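Boletín de Hetilus, 11 de octubre

Instalaciones que se pagan y usuarios que no vuelven

Por Hilde Aerts

En julio cerramos la primera campaña de pago para la aplicación de Edus, y varios lectores me han escrito para preguntar por los resultados. He tardado en contestar porque quería tener los datos de retención completos, y estos datos llegan siempre más tarde que los de instalación. Ahora los tengo delante y puedo comentarlos con un poco de calma.

Edus es una aplicación para repasar vocabulario. Se descarga gratis y tiene una suscripción mensual. El cliente nos pidió comprar instalaciones en dos redes, Costigan y Ploslow, con el mismo presupuesto para cada una y con los mismos anuncios. La condición era sencilla: al final del mes se comparaba el coste por instalación, y la red más barata se quedaba con todo el presupuesto del otoño.

Con este criterio ganaba Costigan sin discusión. Nos trajo 549 instalaciones, mientras que Ploslow se quedó en 287. El cliente estaba contento y yo, debo reconocerlo, también. Preparé la presentación con un gráfico de dos barras y pensé que la reunión sería corta.

La reunión no fue corta. Una persona del equipo de producto preguntó cuántos de estos usuarios habían abierto la aplicación pasados 14 días. Yo no había preparado esta cifra. La buscamos durante la misma reunión, con la pantalla compartida, lo cual no recomiendo a ningún colega. De los usuarios de Costigan quedaba una parte muy pequeña. Los de Ploslow, que habían costado casi el doble cada uno, seguían utilizando la aplicación en una proporción bastante mayor, y entre ellos se encontraban casi todas las suscripciones del mes.

Después hemos intentado entender la diferencia. Costigan muestra sobre todo anuncios con recompensa dentro de juegos: el usuario instala una aplicación y recibe a cambio monedas o vidas. Es un formato legítimo y para ciertos productos funciona muy bien, pero una persona que instala un diccionario para ganar monedas no tiene necesariamente ganas de estudiar. Ploslow trabaja más con aplicaciones de lectura y de noticias, y allí el anuncio de Edus se encuentra con un público que ya tiene el teléfono en la mano para leer.

No quiero sacar de este caso una regla general. Son cifras modestas, de un solo mes y de un mes de verano, cuando mucha gente está de vacaciones y tiene otros hábitos. También es posible que nuestros anuncios fueran más adecuados para una red que para la otra. El vídeo corto, por ejemplo, lo habíamos diseñado pensando en formato vertical, y en algunos espacios de Costigan se mostraba en horizontal, con dos bandas negras a los lados. Lo vimos en la tercera semana y ya no lo cambiamos, para no alterar la comparación. Hoy dudo de si fue una buena decisión.

Lo que sí hemos cambiado es el contrato. Para el otoño, Edus acepta que el coste por instalación aparezca en el informe como un dato más, y la decisión sobre el presupuesto se toma con el coste por usuario activo a las dos semanas. Esto nos obliga a esperar más antes de mover el dinero, y al departamento financiero del cliente no le gusta mucho la espera. Hemos llegado a un acuerdo intermedio: no se toca nada hasta que cada red haya alcanzado 1,000 instalaciones, salvo si aparece un problema técnico o una sospecha de fraude.

Sobre el fraude me han llegado también preguntas. Revisamos los registros de las dos redes y no encontramos nada extraño, ni instalaciones en serie desde el mismo dispositivo ni tiempos imposibles entre el clic y la primera apertura. Los usuarios de Costigan eran personas reales que simplemente no volvieron.

Para quienes trabajan con presupuestos parecidos, dejo un detalle práctico que nos costó una tarde entera. La herramienta de medición contaba el día de la instalación como día cero, y el panel interno de Edus lo contaba como día uno. Durante un tiempo comparamos dos curvas desplazadas y discutimos sobre una caída que no existía. Conviene preguntarlo por escrito antes de lanzar la campaña.

En el próximo boletín escribiré sobre los textos de la ficha en las tiendas de aplicaciones, un tema que varios de ustedes me han propuesto.
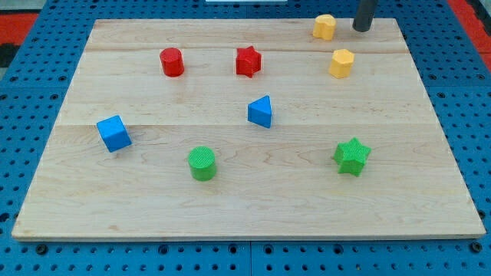 Si alguien ha hecho una prueba similar con anuncios con recompensa y ha obtenido una retención mejor que la nuestra, le agradeceré mucho que me escriba respondiendo a este mismo correo. Me interesan en especial los casos de aplicaciones educativas con suscripción.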